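Progress report to the Sandilska fund: "Gruvberg", a thriller novel
Prepared by Linnea Tveit, September

Draft status

The second draft is finished and stands at 330 pages. Valter Nyberg has completed his structural edit. His main concern was the middle section, where Lei learns that Zomard has been forging the mine's safety records. In the first draft she found out by accident. She now gets the files from her former supervisor, and two later chapters have been rewritten to match.

The opening explosion is shorter, and the courtroom prologue has been cut.

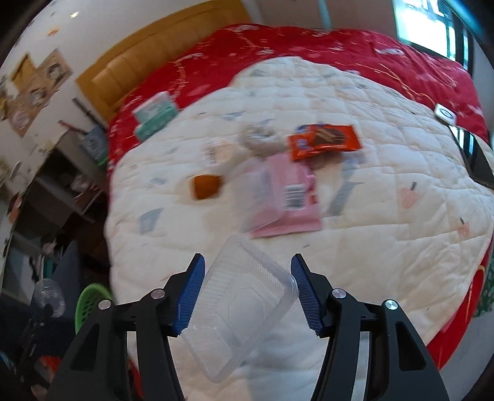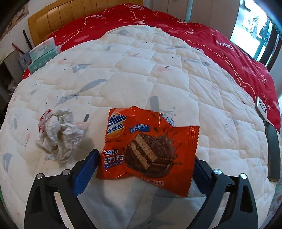
Clear plastic container; Ovaltine wrapper.

Advance readers

We sent the first chapters to our mailing list, which has 2,632 subscribers. The most common complaint was that Lei's brother disappears from the story too early. He has a new scene before the tunnel chase.

Translation

Dorota Bednarek has delivered the Polish sample. Trygve Berge is still working on the Norwegian one and has asked for an extra month. This doesn't affect the budget.

Remaining work

The ending is still open. Kristof Schouten thinks Lei should testify under her own name. I prefer the version where she leaves before the hearing. We will settle this before the copyedit starts.

The second payment has been received and covers the copyedit and cover design. Receipts are attached to the financial form.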